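Making & Mending Forum > Play and Learning > Busy boards and switch boxes

Topic: Jigsaw-panel switch box, what would you change?

prarov_pete
Evening all. I promised in the other thread that I'd put up the switch box I've been going on about, so I'm finally doing it. It's the one made of interlocking panels, like big jigsaw pieces, with buttons, switches, a knob, a slider and a patch area with coloured sockets and leads. I'm thinking of building something along the same lines for my father-in-law, who was a telephone engineer all his working life and gets terribly fidgety of an afternoon. He doesn't want a toy, he's been very firm about that, so it has to feel like proper kit.

I'd love to hear what you'd keep and what you'd leave out before I start cutting anything. I've got 2 evenings a week for it and a shed with a heater that works when it fancies.
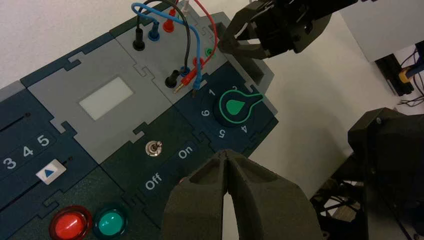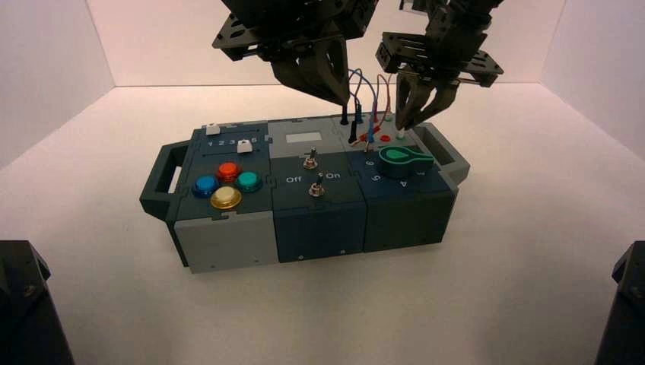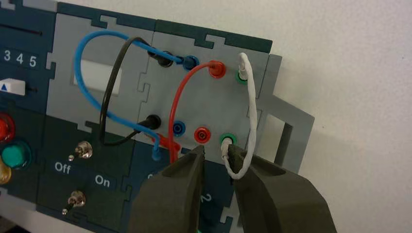
Switch box with its buttons, toggles and patch leads.

odette_picard
Oh, I do like this, Pete! The jigsaw edges are what I'd keep above everything. I made a board for my niece out of one single sheet and regretted it within a month, as every time I wanted to move a switch I had to fill a hole and drill another. If you make each panel separate you can swap the knob for something else when he's bored of it, and you can do one panel an evening, which sounds as if it would suit you and your heater very well.

I'm also fond of the dark blue with the light grey. It looks like something out of a control room, and the coloured buttons show up beautifully against it.

Magesa14
Lovely thing, but I'm going to be the grump and say the toggles worry me. They're small and they're metal, and if his hands are at all stiff he'll find them a nuisance. My mum had a box with similar ones and she went straight past them to the big round buttons every time. I'd leave out the toggles completely and put in another knob, a nice fat one with a pointer you can get your fingers round.

nassoro_kariuki
I'll disagree with Magesa there, in a friendly way. A telephone man will want toggles! That little snap is half the pleasure. I used to repair amplifiers and I still can't walk past a good switch without flicking it. Buy decent ones with a longer lever and he'll be fine.

What I'd spend the money on is the patch area. Banana plugs are satisfying to push home, they come in all the colours, and you can set him little jobs, such as matching each lead to its own socket, or tracing somebody else's wiring and putting it right. I'd make the leads longer than you think you need. Short ones pull at the plug and they're fiddly to get past each other.

Magesa14
Fair enough, Nassoro, I hadn't thought about the old job. Perhaps one toggle then, as a compromise, and I shall say no more about it. (I probably shall.)

prarov_pete
This is all so helpful, thank you. He's seen the pictures now and he asked about the sockets before he asked about anything else, so I think Nassoro wins that one. He also wants to know whether the numbers round the knob ought to do something. I said I'd ask.

odette_picard
They could just be for calling out! My niece's favourite game was me shouting a number and her turning to it as fast as she could. For a grown-up you might write out a card of settings: slider to 4, knob to 2, red button, that sort of thing, and he works down the list. Keep the words On and Off printed large and in white, it makes such a difference in a dim room.

flarar_jean
Coming in with a boring practical point: handles. The one in the second picture has a carrying handle at each end and I wouldn't dream of doing without. Ours lives on top of the wardrobe and it gets heavy once you've put panels on all sides. Round off the edges of the grips as well, my first pair dug in something awful.

nassoro_kariuki
Seconded on the handles. And do the wiring with the lid off and plenty of slack inside, Pete, or you'll be cursing the first time something works loose.

prarov_pete
Right, handles, long leads, a card of settings, and 2 toggles (sorry, Magesa). I'll cut the first panel at the weekend and report back once I've found where I put the jigsaw blades.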